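4.2 Clearing a drawer top in a shared workshop

The Konik rig was put together over one winter at Stendside, a member-run workshop, and we wanted it working among the benches and chairs that were already there. A small grey chest of drawers serves as the work surface. The test set is deliberately ordinary: an orange, a bottle of water and a drink can.

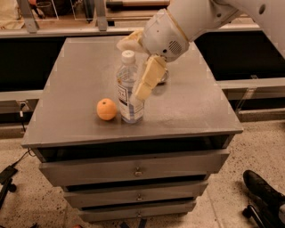
Grasp height mattered far more than we expected. We set it by hand in November, then let the Eltix planner adjust it in small steps, and watching it settle on a good value was a real delight! The fruit sits close beside the bottle, so the approach has to come in from the other side. Figure 7 shows the gripper closed on the upper part of the bottle, with the fruit right next to it. 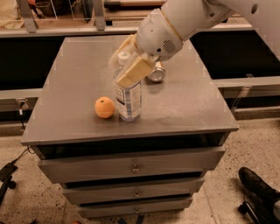

Figure 7. Upper-body grasp on the water bottle.

4.3 The can

A crushed can is a wonderful test object. Its outline changes with every dent, and the shiny end throws glare back at the camera. We placed it on its side, behind the bottle, where the fingers have the least room. 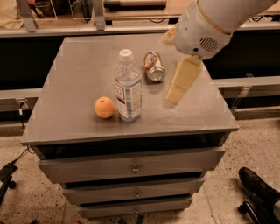

Following Ó Briain, we logged every attempt, including the ones we stopped ourselves. Each object was given 100 attempts, for 300 in all, and the logs are kept with the arm's settings so another workshop can replay them. Cream-coloured fingers on a grey top also gave the colour filter an easy time, a lucky choice we would happily make again.

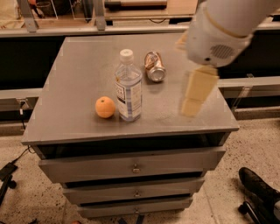
Could the same build run on a home bench?
A sturdy bench and a clear reach on one side are enough, though we would recheck the grasp height after any change of furniture.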